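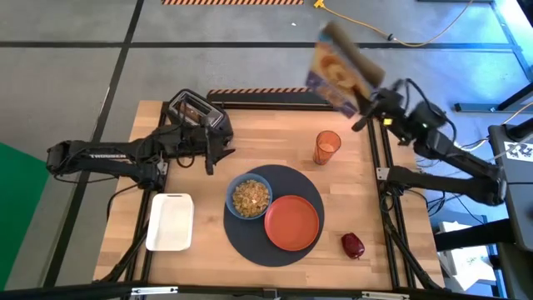 Two-arm tabletop cell with breakfast items, running under Pliron. View from the head camera.

Pliron 2 adds shared planning for two-arm cells

Skellard has released version 2 of Pliron, its control and planning software for tabletop manipulation. The release replaces the separate planners used for each arm in version 1 with a single planner that treats both arms, the grippers and any held object as one system.

In version 1, one arm had to stop whenever the other entered the shared part of the table. Pliron 2 reserves space by time instead. Each arm publishes its intended path, and conflicts are settled before motion starts. A held item, such as a cereal box, is added to the collision model once the gripper reports a stable grasp, and removed on release. Its tilt is tracked as a separate constraint, so that a pour can be limited by angle and by rate.

Perception

Head and wrist camera streams are now merged in one table map. The head view supplies the layout: bowl, plate, cup, toaster. The wrist view corrects object position at close range, where the gripper fingers hide part of the work. Masks for the fingers are computed from joint state and no longer have to be drawn by hand. Default wrist input is 480 lines; the map is refreshed every 80 milliseconds.
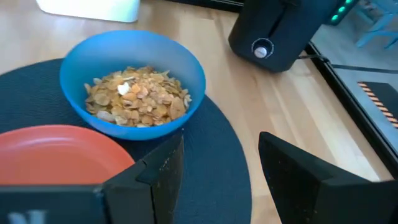 Tooling

A new log viewer, Rusu, is included. It replays planner decisions, joint data and camera input against one clock, and marks every point at which a path was changed. The regression suite has grown to more than 600 recorded table tasks, and can be run without hardware attached.

Availability

Pliron 2 is available from June to current licence holders at no extra charge. Configuration files from version 1 must be converted with the supplied script. Integration support is provided by Drendon.

Press contact: Skellard press office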